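Tema 4. Coordenadas y notación (apuntes de clase, noviembre de 2023)

Repaso rápido de lo del martes: para localizar un punto en una cuadrícula hacen falta dos datos y un orden. Sin orden acordado no hay coordenada.

Tipos vistos:
- número + número (plano cartesiano)
- letra + número (callejeros, hojas de cálculo, ajedrez)
- letra + letra (poco usado, no entra)

Callejero de Trellitz: 17 columnas, 11 filas, escala 1:250. Ojo, en el índice viene primero la columna. En el plano viejo de Gondero es al revés, y de ahí los errores del ejercicio 2. Repasadlo.

Origen: arriba a la izquierda en tablas, abajo a la izquierda en matemáticas. Esto cae siempre. Decir SIEMPRE dónde esta el origen.

Ajedrez: notación algebraica, letra = columna, número = fila. Pero depende de como se rotule el tablero, mirad los márgenes antes de contestar.
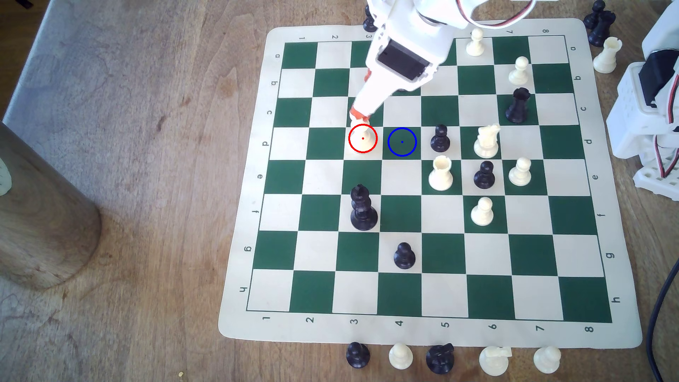
Fig. 3. Tablero con las letras en los lados y los números arriba y abajo. Peón blanco en d3.

Para el proximo día: ejercicios 4 a 7, y el 9 quien quiera. Traer papel cuadriculado.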